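Cutting a literature review down to size

My literature review was due to my advisor in September and by the middle of the month it was 189 sources long. I don't mean I had read 189 sources. I had them in a folder, I had skimmed the abstracts of most, and I had a paragraph or so written on each of the first 65. The paragraphs all started the same way. So-and-so (year) studied this and found that. The next one studied something close to it and found something a little different. I read the draft through one evening and could not say what it was arguing.

I'm writing down what I did to fix it, mostly for my own use, as I have another one of these to write next year. My topic is note-taking in first-year college courses, but I don't think the topic matters much.

The first thing I did was stop adding sources. I had alerts set up in Skekura, the search tool our library pays for, and they were sending me new papers every morning. I turned them off. I turned them back on for two weeks right before I submitted, and I found one article I needed.

The second thing was to write the question at the top of the document in one sentence. Mine had been sitting in my proposal the whole time and it was a bad question. It asked how note-taking affects learning. Almost any paper with students and pens in it could answer that. I changed it to ask whether students who review their notes within a day do better on delayed tests than students who review them right before the test. That took me most of an afternoon, and I went through more versions than I want to admit.

Once I had the narrower question I went back through the folder. Each source got one of two labels. Either it said something about when students review, or it didn't. I didn't allow a "maybe" pile. I'd tried one the year before on a different paper and the maybe pile ended up bigger than the other two.

That took out 126 sources. Some of them hurt. There was a long study on laptop notes that I'd written nearly a full page about, with a chart, and it had nothing to do with timing at all. I moved the page to a file called "cut" and told myself I would use it somewhere else. I haven't opened that file again.
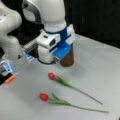
A reader going by Mallet wrote in after my last post to say that sorting by label is fine for a small set but falls apart once sources disagree with each other, and that a table is the only thing that holds up. I'd read that advice before and skipped it because tables look like extra work. Mallet was right, though, and I ended up making one.

I built mine in Flondell, which is a plain spreadsheet program with decent filtering. Any spreadsheet will do. The rows were sources. The columns were the year, the kind of students, how long the gap was before review, how long the gap was before the test, what the test measured, and the result in ten words or fewer. The limit on the result column was the hardest part. If I couldn't say the result in ten words I usually hadn't understood it, and I had to go back and read the paper properly.

When I sorted the table by the gap before the test, I could see that the studies I'd been treating as contradictions were mostly measuring different things. The ones with a short gap used recall tests. The ones with a long gap used essay questions. I had two paragraphs in the old draft about how "the findings are mixed," and I deleted both.

The new draft has headings that come from the columns. There's a section on the gap before review, a section on the gap before the test, and a section on what the tests measure. Inside each section I tried to make the first sentence of every paragraph a claim of my own, with the sources coming in after it. So instead of starting with an author's name, a paragraph starts with something like "Early review seems to help most when the test asks for recall," and then three or four citations do the work of backing that up or pushing against it.

I keep my references in Erex, and it did one annoying thing. When I removed the cut sources from the folder, it left their entries in the reference list anyway, and I had to go through the list by hand against the text. It's worth doing that check no matter what you use. I found a few sources cited in the text that weren't in the list either, and one with the wrong year in both places.

My advisor sent the draft back with comments at 7 in the morning. Most of them were about the second section, where she thinks I lean too hard on one study with a small sample. I agree with her. I'm working on that part now, and then I have to write the methods chapter.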